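Printed T-shirt

From the Clistbridge Wardrobe Wiki, the clothing encyclopedia I keep up in the evenings
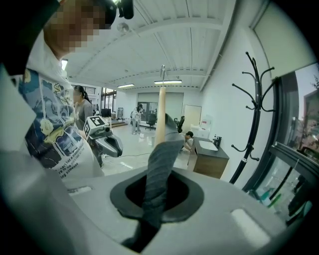

A printed T-shirt is a plain T-shirt with a picture, some words or both put on the front, and I've owned far too many of them (my other half would say far, far too many). White is the usual base, and I think it's still the best one, as blues and yellows stay bright on it where a dark shirt can swallow them up!

Designs. The small chest badge is the oldest sort I collect. My own favourite is the big all-over front, where swirls, flowers and bits of painted landscape run into each other and you find something new every time you do the ironing. Lettering often goes near the hem, sometimes on a curve, and then it's a devil to read once the wearer moves or sits down.

Printing. Screen printing pushes ink through a mesh, one colour at a time, so a busy picture means a lot of setting up. Digital printing sprays the whole thing on in one go. Mulo, a little print shop near me, won't set up a screen for fewer than 100 shirts, but Fashola will happily do 2 digitally.

Care. Wash it inside out, cool, and keep the iron off the print. I dry mine on the line, also inside out. My old Grarden shirt has had roughly 315 washes (yes, I keep a tally inside the cupboard door) and the yellow has only just begun to crack.

See also: Band shirt; Iron-on transfer; Tie-dye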